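Cleaning and Descaling Reusable Water Bottles
Workshop and kitchen notes, compiled by Jericho Ambrosio

Clear plastic bottles should be washed by hand in lukewarm water. Hot water can deform thin walls and loosen the thread at the neck. Remove the cap first and wash it separately; residue collects under the rim and in the thread.

For a musty smell, add 2 teaspoons of baking soda, fill to the shoulder with water and leave for 9 hours. Empty, rinse twice, and stand the bottle upside down on a rack with the cap off. 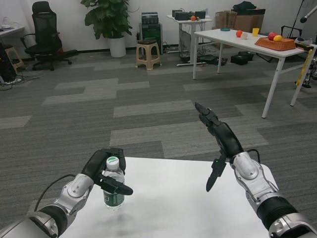
Clear bottle with white cap and green label, standing upright on a white table.

Paper labels lift more easily if wiped with cooking oil and left for an hour before washing. Plastic wrap labels are cut along the seam with blunt scissors. Do not use a knife against the wall of the bottle.

Lime film: mix 128 ml of white vinegar with water to make 1000 ml. Fill, leave overnight, drain and rinse. Do not combine vinegar with bleach.

Brushes: Honeylyn Talavera recommends the narrow Renach brush for necks that will not take a standard head. Replace it when the bristles splay. Discard any bottle with cracks or a cloudy base that does not clear after descaling.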